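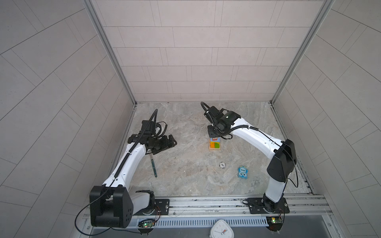
The brake pedal on my 527 wagon had been going soft since the fall, and in April I finally pulled the master cylinder to find out where the fluid was going. The car is a Vigfúsdóttir, the long-roof version, bought out of a barn near Pulldale with a seized engine and a fair body. I do most of the work on it in a single-bay garage. Before taking anything off I decided to fix the floor, which was bare concrete with a slope toward the door, and I spent too long comparing finishes. A marble print in gray and beige, with cloudy cream streaks, looks good and is a poor choice for finding dropped parts. A small steel clip on a streaky pattern is gone. I went with flat light gray paint, and I would do it again.

The cylinder on these cars is a dual-circuit unit bolted to the booster with two nuts. The rear line fitting is the hard one. It sits close to the inner fender, and an open-end wrench will round it off before it turns. Use a flare nut wrench, and soak the fitting the night before. Mine let go on the third try with a noise I did not like, but the threads were clean.

With the unit on the bench I found what I expected. The rear seal on the primary piston had a nick in the lip, and there was a wet track down the face of the booster. Paint on the booster had lifted in a fan shape under the joint. If you see that on yours, the cylinder has been leaking for a while, whatever the reservoir level says. The bore had light staining near the compensating port. I cleaned it with fresh fluid and a lint-free rag and could not catch a fingernail on anything, so I put in a seal kit and kept the original casting. If there had been pitting I would have bought a replacement. I don't hone aluminum bores.

Olanrewaju Ojo, who has the same car in sedan form, lent me his pushrod gauge. This mattered more than I thought it would. The gap between the booster rod and the piston should be small but it has to be there. Mine was set with none at all, which means the brakes could have been dragging a little every time the booster warmed up. That may explain the wear on the front pads. I backed the adjuster off until the gauge just cleared, and locked it.

Bench bleeding took 16 slow strokes before the bubbles stopped. I then bled the car at the wheels, starting with the right rear. The left rear bleeder was stuck and I left it soaking overnight.

The pedal is now firm and stops well above the floor. On Sunday I drove to Litcombe and back by the Cledusberg road, which has one long downhill with a stop sign at the end of it. The car pulled slightly left under hard braking. I suspect the flexible hose on the right front, as it looks older than the other one and has small cracks near the crimp. Elínborg Nørgaard has a pair in her parts stock and is mailing them this week.

Still to do: both front hoses, a new reservoir cap gasket, and repainting the booster - satin black, brushed on, with the unit in the car.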